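# Chapter 7: Learning Contact Tasks from Demonstration

The methods of Chapter 6 assumed that the object to be moved had a fixed shape and that its position could be written as six numbers. A planner built on those assumptions can stack blocks or load a tray. It cannot straighten a bedcover. Cloth has no useful fixed shape, most of its surface is hidden in folds at any moment, and the force needed to move it depends on what it is resting on and how much of it has been lifted already.

This chapter treats one answer to that problem: a policy is fitted to recorded demonstrations, and the object model is left out. The policy takes in camera images and joint readings and puts out a short run of joint targets. We call this run an *action chunk*. Section 7.2 derives the training loss, and Section 7.3 takes up the choice of chunk length. The running case is the Natville bedding study, in which a two-armed robot with multi-fingered hands works at the corners and edges of a bed.

The robot's head camera supplies the main input. Its field of view must hold both hands and enough of the cover to show where the corner lies with respect to the floor.
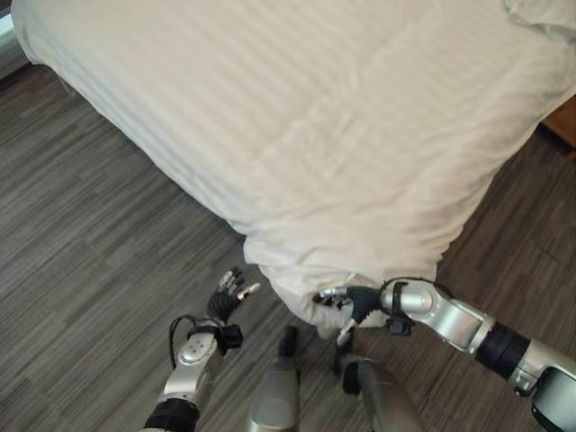 **Figure 7.1** Head view at a duvet corner. The right hand is in contact with the fabric; the left hand is open beside it.

Two features of the task matter for what follows. First, the hands do different jobs at the same time, so the two arms can't be trained as separate problems without losing the timing between them. Second, the state of contact is poorly seen from the head. White fabric folded over dark fingers hides the very points at which a grasp holds or slips. A policy trained on head images alone tends to close the hand at the right place and then pull too early.

The Natville study collected 333 demonstrations, of which 23 were set aside for testing. Each was recorded with the head view, a close view from the wrist, and the joint readings of both arms. The streams were aligned by the Tisura logger, which stamps every sample against a single clock. Policies were then trained in two forms, with and without the close view, using the same loss and the same number of updates. 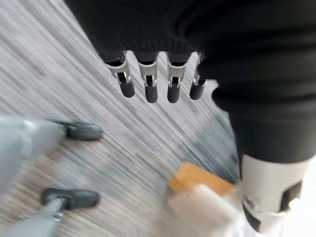

**Figure 7.2** Close view of hand and gripper fingers over the floor.

Close views carry their own costs. The camera moves with the arm, so the background shifts whenever the arm does, and a policy may learn to react to that motion in place of the contact. Blur is the most common form of the trouble: in Figure 7.2 the grain of the floor is smeared while the silver brackets on the row of four fingers still stand out against the black parts around them. Peltonen weighting, introduced in Section 7.4, lowers the share of the loss assigned to samples in which the whole image moves together. It leaves the samples themselves in the set.

The second cost is clutter. A close camera often sees more fingers than fabric. Masking the hardware out of the image is possible, but it also removes the evidence of how the fingers are placed, and the joint readings don't fully replace that evidence when a finger bends under load.

We score a trial by the distance between the final position of the corner and its target. A trial passes if this distance is under 35 millimeters and the cover has not been released early. Under this rule, the form with the close view passed more often on the test set. The gain was largest on corners that began in a bunched state and small on corners that began nearly flat. Section 7.5 gives the full table and repeats the comparison on the Jitska towel set, where the gain is weaker.

Readers who have not met sequence models before should work through Appendix C first. The rest of the chapter uses the following notation. Let *o* be the observation at time *t*, *q* the vector of joint readings, and *H* the chunk length in control steps. Unless stated otherwise, one control step lasts 200 milliseconds.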